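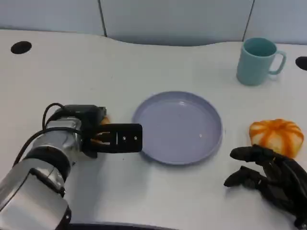
Keeping a white tabletop white

Reading time: 3 min

A matte white table shows everything. Tea rings, pencil, turmeric, the grey haze that builds up where people rest their forearms. Most of it comes off with very little if you get to it early, and most of the damage I see on white tops was done by whatever somebody used to clean them.

These notes are for painted, melamine and laminate tops. Oiled or waxed timber needs different treatment.

Everyday wipe

Warm water with a small squirt of dishwashing liquid, a microfibre cloth wrung out hard, then a dry tea towel straight after. If you leave it to air dry you get a faint grey bloom that looks like dirt and isn't. Change the water when it goes cloudy.

Don't use the kitchen sponge with the green side. It leaves shiny patches on a matte surface and they can't be buffed out. The same goes for cream cleansers and those white eraser blocks. I know people swear by the blocks, but they are a very fine abrasive, and after a few months you'll find a polished spot wherever you've rubbed. Keep them for the skirting boards.

Stains

Tea and coffee: bicarb and water mixed to a paste, laid on for 7 minutes and wiped off without scrubbing. Repeat if you need to.

Turmeric and curry: wipe up what you can, then dish liquid. The yellow that stays behind fades in sunlight. Ours sits near a window and a good-sized splash was gone inside a fortnight.

Biro and texta: methylated spirits on a cotton bud, worked from the outside of the mark inwards. Test underneath first, particularly on anything painted.

Fruit: oranges and mandarins are worse than they look. The juice goes sticky and collects dust, and the oil from the peel can soften some painted finishes if it sits overnight. Peel them over a plate and wipe up the drips while they're fresh. Berries get the bicarb paste.

Grease: a second go with dish liquid and hotter water. Don't be tempted by oven cleaner.

Cable holes

If your table started life as a desk it may have round holes in it for cables. Crumbs go down them, and so do pen lids and the occasional pea. Once a month run the crevice tool of the vacuum around the rim, then reach under and wipe the cut edge with a barely damp cloth. On a chipboard top that edge is where water gets in and the board swells, so never slosh water near it. If the edge is raw, brush on two thin coats of clear varnish and leave the table alone for a day.

Plastic caps come in a few standard sizes. Measure the hole before you go to the shop. I paid for the wrong ones first time. Ours came from Hudec in a pack of 3 and push in by hand.

Hot mugs and plates

Put mugs on coasters. Cork is fine, felt is better on matte because it doesn't drag grit about. Check under your plates as well - unglazed foot rings will scratch a tabletop, and a rub with fine wet and dry paper takes the roughness off. Rinse the plate well afterwards.

The wall behind

Panelled walls get forgotten. Splashes run down and settle in the joins between panels, where a flat cloth won't reach. Use an old soft toothbrush, damp only, working from the bottom up, then wipe down with a dry cloth. Leave a small gap between table and wall so the back edge doesn't rub. Two felt pads stuck to the back of the table will do it.

Reader tip

Colette Besnard wrote in to say she keeps a spray bottle with 40 mL of white vinegar topped up with water for the table at the end of the day. That's fine on laminate. I wouldn't use it on paint, or anywhere near stone.

Next month: getting labels off jars.

156 shares | 7 comments

Contact: Anahera Ellery, Lolholm Home Notes | Copyright Lolholm | Back to top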